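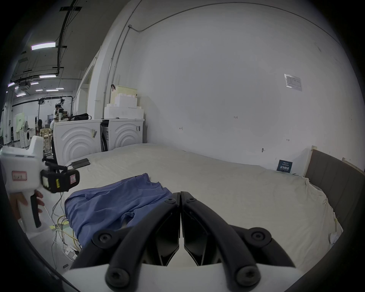 *Thread last changed: March, 21:40 (one post edited by its author)*

**Board: Home & Sleep > Bedding**
**Topic: Linen or cotton percale for a hot sleeper? I must decide before summer**

---

**marzena_k** wrote:

Good evening to all. I am reading this board for a long time but this is my first topic, so please excuse me if it belongs in another place.

My husband and I need new sheets for our large bed. The old ones are cotton sateen and they are nice in winter, but from May I wake up at three in the night and I am too warm. I have read very much and now I am more confused than before I started.

My two candidates are:

- the washed linen set from Elletti, off-white, $369 for the bottom sheet, the top sheet and two pillowcases
- the cotton percale set from Vekow, 400 thread count, which costs much less

I have never slept on linen. My questions are these. Is it really cooler? Is it rough on the skin? And does it always look so creased? My mother ironed all our sheets every week, and I think a small part of me is still afraid of her opinion.

---

**dorsetbedder** wrote:

Linen, no contest. I've had mine for six summers. First month it's a bit like sleeping in a tea towel, then it softens and you won't go back. And yes, it creases. You stop seeing it after a week.

---

**pillow_tax** wrote:

I'm going to disagree with the above. I bought linen on the advice of this very board and it went to the guest room. I sleep on my side and my shoulder was red every morning. I washed it and washed it. Percale is crisp, it's cool when you get in, and it doesn't cost as much as a washing machine.

But 400 is high for percale, OP. The higher the count, the tighter the weave, and tight is what you're trying to get away from. Look for something lower.

---

**marzena_k** wrote:

Thank you both. @pillow_tax, I did not know this about the thread count. In the shop they told me that a higher number is always better. I was even a little proud that I had found 400 for that price.

May I ask which linen you had? I would like to know if it was a thick one.

---

**pillow_tax** wrote:

Gilani, the heavy one. I don't think they make it any more.

---

**dorsetbedder** wrote:

Well there you go. The heavy Gilani was upholstery fabric with a hem on it. You can't judge linen by that.

---

**pillow_tax** wrote:

I can judge it by my shoulder.

---

**hollis_laundry_room** wrote:

Some notes on washing, as it will matter whichever one you buy.

Wash linen at 30 for the first few times, with half the detergent you think you need and no softener at all. Softener coats the fibers and you lose the airy feeling you paid for. Take it out while it's a little damp, shake it hard, and put it straight back on the bed. Pull the corners and smooth it with your hands. That gets rid of the sharp creases and leaves the soft ones.

Percale creases too, by the way. People forget this. It creases in smaller, meaner lines than linen does, and on percale they look like a mistake.
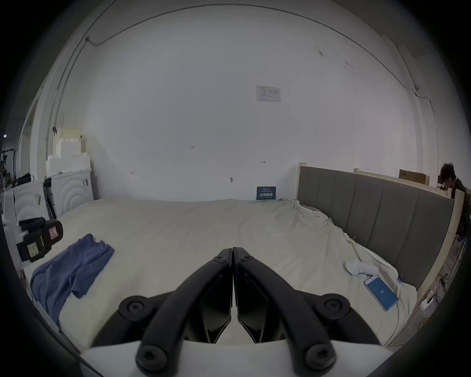

So if creases are the thing that bothers you, neither of your candidates will help, and you may as well choose by feel. Sateen is the one that stays smooth, and you already know you're too warm in it.

One more thing. Measure your mattress again, including the topper if you have one. Linen sets often run shallow in the pocket and then the corner pops off at night.

---

**marzena_k** wrote:

This is very useful, I have copied it into my notebook. We do have a topper, and I forgot it completely in my measuring. The corner on my husband's side comes off already with the old sheets, so it would be a pity to pay $369 and have the same problem.

I must also say that I like the look of soft creases in the catalogs. In my own bedroom I am less sure that I would like it. Maybe it needs a nicer lamp.

---

**tansy_b** wrote:

Has anyone tried the Vultarent half-and-half? It's linen and cotton mixed, and when I bought mine it was 50 dollars for just the bottom sheet. I'm not saying it's as good as either one, but you could sleep on it for a month and find out if your skin likes linen before spending real money.

---

**dorsetbedder** wrote:

Blends pill. Mine did by Christmas.

---

**tansy_b** wrote:

Mine hasn't, second year now. Do you tumble dry?

---

**dorsetbedder** wrote:

Yes. On high, if I'm being truthful.

---

**hollis_laundry_room** wrote:

@dorsetbedder I am closing my eyes and pretending I did not read this.

---

**marzena_k** wrote:

I have decided to follow tansy_b and order the single sheet from Vultarent, in the deep pocket. If my shoulders have no complaint until June, I will buy the Elletti set. If they complain, I will take percale with a lower count, as pillow_tax suggests.

My husband asks me to add that he was never too warm and that the old sheets are fine. I promised him that I would write it.

*Edited by marzena_k: corrected the name of the pocket size. It is "deep," I had written "long."*

---

**pillow_tax** wrote:

Sensible. Keep the sateen for winter, and let us know about the shoulders.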